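From: Marta Harasym
To: fixtures-and-rules list
Date: 2022-08-14
Subject: Re: Tie-break order for the group stage

Marta Dovhaniuk wrote:

> I have read the draft rules for the women's cup twice and I still think
> section 4 is wrong. If Tatberg and Mellska finish level on points, the draft
> goes to goal difference across the whole group before it looks at the match
> between them. Last season that would have put Mellska out on the strength of
> one heavy win over a side that had already been knocked out and was resting
> half its players. Head-to-head should come first.
>
> Also, what happens if three teams are level? The draft says "the teams
> concerned" and leaves it there. And can we please have the cards count for
> something before we get to drawing lots?
>
> One more: Figueroa have asked if the group games can be played on the small
> pitch. I said I would raise it here.

Taking these in order.

1. Head-to-head before goal difference

I have no strong view on the principle. Both orders are in use elsewhere and both produce results that somebody dislikes. My concern is with a group of four in which each side plays the others once. Under head-to-head, one team will have had home advantage in the deciding match and the other will not. Goal difference spreads that over three matches. If we keep single matches, I would leave the order as drafted. If we move the group stage to neutral grounds, the objection falls away and I would accept the change.

The draft order, for anyone without the file open:

Points in all group matches.
Goal difference in all group matches.
Goals scored in all group matches.
Points in the match or matches between the teams level.
Goal difference in those matches.
Drawing of lots.

Your version would move the fourth and fifth items up to second and third. Nothing else needs to be reworded apart from the cross-reference in 4.6.

2. Three teams level

Agreed, the draft is not good enough. The gap is what to do when the steps separate one team out of three and leave the other two still level. There are two readings. Either we carry on down the list with the remaining two, or we go back to the top and apply the list again to those two only. They can give different answers. Take A, B and C level on points, with A beating B, B beating C and C beating A. If goal difference in those three matches puts C last, carrying on takes A and B to the next step, while starting again puts A ahead of B on their own match.

I propose starting again, and the following text for 4.4:

"Where a step separates some but not all of the teams level, the full list of steps shall be applied afresh to the teams which remain level, counting only the matches between those teams where a step refers to them."

Please check the last clause. I have rewritten it 5 times and I am no longer able to read it properly.

3. Cards

I would support this as a step immediately before lots. One point for a yellow card, three for a sending-off after two yellows, three for a straight red, and four for a yellow followed by a straight red. Lowest total goes through. Only one of these may be applied to a player in a single match. Cards shown to team officials would not count, as our match report form has no reliable place to record them and in the past they have been written in the margin or left off.

This does depend on the referees' reports coming in on time. Under the present rules they have until the second evening after the match. The last round of group games and the draw for the next stage are closer together than that, so 6.2 would have to be shortened for the last round only.

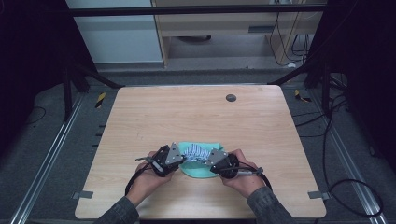
4. Small pitch

The small pitch at Timen is 25 metres short of what Figueroa's own ground offers, if the figure on their plan is right. The rules give a maximum length of 105 metres and a minimum which the small pitch just meets, so there is no bar to using it on size alone. The run-off behind the north goal is a different matter. Rule 9.3 asks for three metres clear of any fixed object and there is a fence post inside that distance at the corner nearest the car park. The post can be taken out or the goal line can be moved. If the line is moved, the pitch is under the minimum. So it is the post.

I have asked for the last inspection sheet, number 2085, and will forward it when it arrives. Until then please do not tell Figueroa yes.

5. Things not in your message

The draft does not say what happens to results if a side withdraws during the group stage. I suggest that all its results are struck out, whenever the withdrawal takes place, and that cards already shown still count towards suspensions but not towards the new step in item 3. A side that fails to turn up for a single match but stays in the competition should be treated as having lost 0-3, with that score counting for goal difference.

Kick-off times for the last round should be the same for both matches in a group. This was dropped from the draft by mistake when sections 5 and 6 were merged. I have put it back as 5.8 with the old wording.

The numbering in section 7 is also out by one from 7.3 onwards. I will correct it in the next version and leave everything else there alone. The section on appeals can wait until December, when the league version is due to be looked at anyway and the two should match.

Replies on items 1 and 2 to the list, please, so that they are in the archive. Small corrections can come straight to me.

Marta H.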